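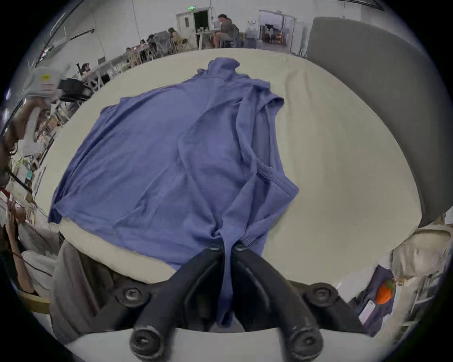
# Unit 6: Hand-held grippers and the garment handling job

Reading for this unit: the Foltthorpe site report, parts 2 and 7. Bring the task sheet from Unit 5.

## 6.1 The task

Garment handling resists automation for a plain reason: cloth has no fixed shape. A rigid part can be located by its edges and picked at a known point. A sweatshirt dropped on a padded surface presents a different outline each time, and its collar, cuffs and hems may be folded under other layers. The controller has to choose a grasp point from partial information, pull, and look again.

With a two-finger gripper, the usual first move is a pinch on a raised fold. The fingers close in a V and take up a small amount of fabric. Three quantities matter at this stage:

- **Pinch depth.** Too shallow and the fold slips out. Too deep and the fingers pick up the layer beneath.
- **Pull direction.** Pulling across a fold opens it. Pulling along it tends to lengthen the wrinkle.
- **Surface friction.** A padded surface yields under the fingertips and holds the cloth in place more than a hard table does.

## 6.2 Hand-held grippers as a source of training data

In the hand-held method, a worker does the task while holding the gripper. The camera on the tool records what the robot's own camera would later see. No arm is needed at the collection stage, so several people can work in one room with ordinary furniture.

The consequence for the worker is a loss of dexterity. Ten fingers are replaced by two rigid ones, and the sense of touch is mostly gone. Workers at Foltthorpe who had folded by hand for years were slower with the tool than new hires during the first weeks. Ruxandra Marinescu's interviews put this down to habit: experienced folders reached for grips the tool could not make.

## 6.3 Case: the Gurnance line at Foltthorpe

Foltthorpe sorts and folds returned clothing for retailers. Before the change, the folding floor was staffed by hand folders paid partly by piece. The Gurnance project moved a group of them to data collection and planned to place robot cells on the simplest items first.

Changes recorded in the report:

1. **Pay.** Piece rates were dropped for the collection group. A recorded attempt counts the same whether the fold is neat or not, and the old rate had no way to value a failed one.
2. **Pace.** The target was set at 700 attempts per person per month. Ferenc Boros, then shift lead, argued that the figure favored easy garments, and the target was later split by item type.
3. **Posture.** Complaints moved from the lower back to the wrist and thumb. Rest breaks were lengthened in February.
4. **Supervision.** Folding had been checked by looking at the finished pile. Collection is checked from recordings, often by someone at another site.
5. **Skill.** Workers were asked to describe how they pick a grasp point. Many could not at first. Their descriptions later became the written guide used for training.

Item 4 drew the most objections. Mircea Onu's section of the report notes that the camera faces the garment but also takes in whatever lies beyond it, including coworkers. The site had no written rule on this when collection began.

## 6.4 Terms

**Attempt:** one recording from first contact with the garment to release.

**Regrasp:** any opening and closing of the fingers within an attempt.

**Residual work:** tasks left to people after the cell is installed. At Foltthorpe these were mainly tangled items, linings and anything with straps.

## 6.5 For the seminar

Prepare short notes on the following.

- Who should hold rights over recordings of a worker's technique once that worker leaves the firm? Compare the position taken by Paula Ciobanu with the site agreement in part 7.
- Residual work is harder per item than the old mix. Propose a way to set its pay without returning to piece rates.
- Choose one task from your own placement. State where a two-finger gripper would fail and who would handle the failure.

Notes go to Ah-rin Kwak before the seminar, two pages at most.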